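Rechercher un post, un compte, un mot-clé
Meinir Bellis
Mercredi, 19 h

Fil : ranger un plateau quand on a trop de petites choses sur une table. Je m'y suis mise ce soir, je note au fur et à mesure.

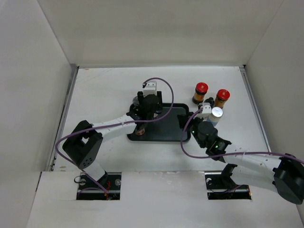 Le plateau noir sur la table blanche, avec le petit gobelet transparent près du coin.

2/ Le principe est simple. Tout ce qui est petit va sur le plateau ou juste à côté. Le reste de la table reste libre. Chez moi, les petits objets finissent toujours par terre si je ne leur donne pas un bord.

3/ Pourquoi un plateau noir : sur une table blanche, on voit tout de suite où il s'arrête. Le gobelet transparent se repère mieux aussi. J'avais essayé un plateau clair l'an dernier, je posais les choses à côté sans m'en rendre compte.

4/ Le petit rond brun cuivré, je le laisse côté gauche. Les objets ronds, je les mets toujours près d'un bord, ils roulent moins loin.

5/ La table a des traces. J'ai passé l'éponge, puis du savon noir, puis la pierre blanche – les marques légères restent. J'arrête là, ça ne gêne pas pour poser des choses.

6/ On me demande souvent combien de temps ça prend. Je me donne 30 minutes, minuteur compris. Quand ça sonne, ce qui n'a pas trouvé sa place part dans une boîte et j'y reviens le week-end.

7/ Lleucu Owen m'a conseillé de commencer par ce qui est fragile. Je le fais maintenant : d'abord les verres et les gobelets, ensuite le reste. Avant, je faisais l'inverse et j'ai cassé deux verres en juillet.

8/ Pour le plateau, prenez-le avec un rebord, même bas. Le mien vient d'un vide-grenier, donc pas de lien à donner. Mesurez votre table avant d'acheter, j'en ai rendu un trop large.

9/ Question reçue en message : faut-il une place fixe pour chaque objet ? Pour les gobelets, oui. Pour le reste, je me contente d'un côté – gauche ou droite – et ça suffit pour retrouver les choses le matin.

10/ Prochain fil sur le tiroir à couverts. Il y a dedans des bouchons sans bouteille et une clé dont je ne connais pas la serrure. Si vous avez une méthode pour les couvercles dépareillés, je prends.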